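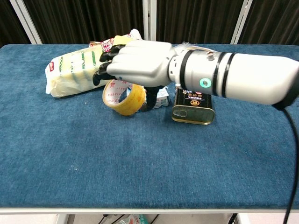

21 October 2019
By Siu-ming Chiang
4 min read
Print | E-mail

I have been looking forward to the big kitchen restock since May, and I'm not even a little embarrassed! The move to Mosedell left us with one cupboard under the sink, a very deep one, and I've finally got a system for it. Everything gets laid out on a table first, so I can see what belongs together before any of it disappears into the dark. The sponges are my favourite part – yellow with dark green scrubbing layers, still in their plastic, stacked up like a stripy layer cake. Tape goes in the same pile, as I use it to label the tubs.

My rule now is that sponges stay wrapped until I need one. I used to tear the whole packet open and tip them in loose, and they'd end up behind the bucket, picking up every crumb and colour of fluff you can imagine. Now the packet sits on its side at the front (on its side is the trick, you just slide one out of the end) and the old sponge gets demoted to the bathroom, then to muddy boots.

The tape lives on a hook inside the door. I tried a little basket from a shop in Kusville, which was gorgeous and far too wide, so it holds onions now and looks very happy doing it.

Next up is the drawer beside the stove. It has three peelers in it and a key I don't recognise – wish me luck!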